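Urmila Rathore has been folding towels for other people for 14 years, and she would like it known that she still enjoys it. She told me this within a minute of my sitting down, while pouring tea and apologizing for the biscuits (which were perfectly good biscuits). She runs the linen side of Ikesholm, a guesthouse with 56 beds, and when I asked if I could come and talk to her about laundry for an hour or so she laughed and told me to bring a cushion, as the chairs were hard and she could talk for three.

She could, too! We began with her mother, who took in washing when Urmila was small and had strong opinions on corners. "She would run her thumb down the edge of a pile," Urmila said, "and if one stuck out she'd pull the whole lot down and hand it back to you. No shouting. You just got it back." She showed me the gesture on the edge of the tablecloth, and I noticed that she did it again several times over the afternoon, to a newspaper, to a stack of coasters, once to my notebook.

What I had really come to ask about was color. Ikesholm used to be an all-white house, like most places its size, and in June of last year Urmila persuaded the owners to let her bring in colored towels and cloths. Reds went to one landing, blues to another, with lavender and orange further up the stairs. "White tells you nothing," she said. "You have a heap of white on the floor and you don't know where any of it lives. You pick up a red one and your feet already know which way to walk."

She admits the first few weeks were a bit of a trial. A deep red and a load of pale things went into the same machine, and for a while there were guests drying their hands on a shade she calls "embarrassed peach." She kept one of those towels and uses it for her dog.

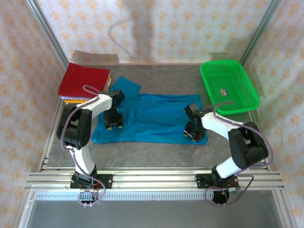 I asked her how she starts when there's a pile waiting, and she took the question very seriously and put her cup down to answer it. She takes the crumpled one first and spreads it with the flat of both hands, working out from the middle, and she won't make a single fold until the corners have been found. "People go straight to folding," she said. "They've got a lump, and they fold the lump. Now they have a smaller lump." Big, heavy towels go in thirds and then in half. Thin cloths go in half and half again. She puts the heavier ones at the bottom if she's carrying the pile and doesn't mind much if it's only going to sit there.

Her colleague Shivam Gautam came in around then for the biscuits and was made to stay. He handles the inventory, and he told me the last full count came to 1,211 pieces, a number he repeated with some pride, having had to do it twice. He and Urmila disagree cheerfully about baskets. He likes canvas bags, which hang on a hook and can be squashed behind a door. She is devoted to plastic ones with holes in them. "Air gets in," she said. "And I can see from across the room if there's a sock in it." Shivam said a sock could hide in anything, and they went on like that for a good while, and I ate another biscuit.

We talked about drying racks, and about the Vidmar press in the back that she has never trusted, and about how she got started at a hotel called the Bollora, where the linen room had no window and a radio stuck on one station. She still knows all the songs. She talked about the women she worked with there, one of whom could fold a fitted sheet so flat that you could have mailed it. Urmila has been trying to match it ever since. I asked her to show me and she went and got one, and the two of us stood in the hallway with our arms out, she calling the corners and I losing them.

At home, she says, she's no tidier than anyone else. There's a chair in her bedroom that hasn't been sat on in years because of the clothes on it. Her husband folds his own shirts, badly, and she leaves them be. "I do look at them," she said. "I walk past and I look."

It was getting dark by the time I found my coat. She had folded it.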